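Search this site
Enter keywords
Go

A visit to the Dodstead paper mill

The mill at Dodstead opens its doors to the public twice a year, and I went to the September one. It makes paper for bookbinders, printers and map sellers, and a small amount of heavy card for boxes. The firm is called Sallora. It has been on the same bend of the river through several changes of owner, and the oldest part of the building is still in use as a rag store.

I had booked the ten o'clock tour. There is a field beyond the mill for parking, and a path leads back along the leat to the gatehouse, where you sign in and are given a pair of ear defenders and a sticker. The path was muddy. Anyone going in spring should take boots, as the mill's own notes advise.

The tour began in the yard with the water. Papermaking uses a great deal of it, and the guide spent longer on this than I had expected. The mill draws from the river above the weir, lets the water stand in two settling ponds, then passes it through sand. Iron is the main trouble. If there is too much of it the paper comes out with small brown specks, which may not show until the sheet has been in a drawer for years. After heavy rain upstream they stop drawing altogether and run from the ponds until the river clears. A board by the sluice has the level chalked up on it.

From there we went up an outside stair to the rag store. I had imagined piles of old shirts, but most of the cotton now comes as clean offcuts from clothing factories, pressed into bales. The old rag tables are still there, with upright blades fixed into them. Women used to stand at these and draw the cloth towards the blade to cut it, taking off buttons and seams as they went. The buttons went into a tin. One of the tins is kept on the windowsill and visitors are allowed to put a hand in it.

The cut cotton is boiled and then beaten, and the beating is the part you need the ear defenders for. A beater is a long oval tub with a heavy roll on one side. The roll has metal bars across it and turns against a bedplate, and the stuff goes round and round between the two until the fibres have been bruised and frayed enough to hold together. How long this takes depends on the paper. Blotting paper gets very little beating. A hard writing paper gets a whole shift. The beaterman judges it by dipping a bowl in, topping it up with clear water and looking at how the fibres hang. There is a laboratory test as well, but we were told the bowl comes first.

The mill has two beaters. The older one goes by the name of Drirnik, after the foundry that cast the tub, and the name stands up in raised letters on the side under many coats of green paint. The other is a modern replacement and has no name at all.

The vat house came next, and for me it was the best part of the morning. Sheets are still made by hand there on four days out of the week. The vatman dips the mould, lifts it level, gives it a shake from side to side and then from front to back, and lets it drain. He takes off the deckle, which is the loose wooden frame round the edge, and passes the mould along to the coucher, who turns it over on to a damp felt and rolls it away so that the sheet stays behind. By that time the second mould is already in the vat. The two of them did not speak while we were there and hardly looked at each other.

The shake is harder than it looks. Visitors are given a try at a small vat in the corner, with a mould the size of a postcard, and my first sheet was thick along one side and had a hole near the other. The second was better. Drops of water falling from your hands on to the wet sheet leave round thin marks, known in the trade as vatman's tears, and I made several.
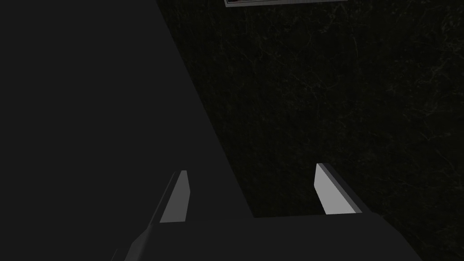 Once there is a full post of sheets and felts it goes under the press. This takes out a surprising amount of water, which runs off down a channel in the floor and back to the ponds. The sheets are then lifted away from the felts and pressed again without them, more gently, and the order is changed between pressings so that the surface evens out. Felts are washed each evening. They are woven wool and expensive, and a worn one gets cut up for use in the drying loft.

The loft runs the whole length of the main building and has slatted shutters down both sides. Sheets are hung over ropes in small groups, called spurs, and the shutters are opened or closed by hand according to the weather. The ropes are cow hair coated with beeswax, which does not stain. On a dry day with a breeze a spur can be ready by the following morning. In a damp November it can take the best part of a week, and the mill does have a heated room for use when orders are pressing, but paper dried in it is more inclined to curl.

It was very quiet up there after the beaters. You could smell the wet wool and the size. We were asked not to touch the ropes, and to keep to the boards down the middle.

Sizing is done with gelatine in most cases. Without it, ink spreads into the fibres as it does on blotting paper. The dried sheets are passed through a warm bath of it, pressed lightly, and hung up for a second time. The guide handed round one sheet that had been sized and one that had not, with a dip pen and a bottle of ink, and left us to it. Mine feathered badly on the unsized sheet. She then held both up to the window so that we could see the watermark, a wheatsheaf with the letter S beneath it. The mark is made by wire stitched on to the face of the mould. Where the wire stands up the paper is thinner and lets more light through.

The last working room is the salle, where the finished sheets are sorted. It has large north windows and long tables at waist height. Each sheet is looked at on both sides, and any specks or knots are picked off with a small knife. Good sheets go one way, and retree, meaning slightly damaged ones, go another. Broke is anything too bad to sell, and goes back to the beater to be made again. The mill keeps a day book in the salle with the totals written in by hand. The page it was open at gave 1,656 good sheets and 53 retree. I was told that this was a fair result for a heavy drawing paper, which shows every fault.

There is a small museum in the gatehouse, mostly moulds and watermarks, along with some letters of complaint from Victorian stationers. One of them objects at length to a parcel which arrived smelling of fish. The cabinet on the left has a set of moulds for a banknote paper called Petchrat that was ordered and never collected. The sample sheets are still there, with the name in small capitals repeated across them. I would have liked more about this, as the label gives only a few lines.

The shop sells retree by weight, and this is the thing to buy. I came away with a bundle of mixed writing paper, and most of it has nothing wrong with it that I can find. They also sell envelopes, but these are made elsewhere. The café does soup, cheese scones and a decent pot of tea. It was full by half past twelve -- people from the early tours stay on for lunch -- and I ate my scone on the wall by the weir.

Some practical points. The tour lasts two hours, with a good deal of standing. The rag store and the drying loft can only be reached by stairs, although the vat house, the salle and the museum are all on the level and the staff will arrange a shorter visit to those if you ask when booking. Children are welcome on the shorter visit, but the full tour is for over-tens on account of the noise. Dogs have to stay in the field. You pay for the tour at the gatehouse and the museum is free.

Next year they hope to have the waterwheel turning again. The new bearings had been delivered and were in a crate beside the wheel pit, and the old ones are going to the museum.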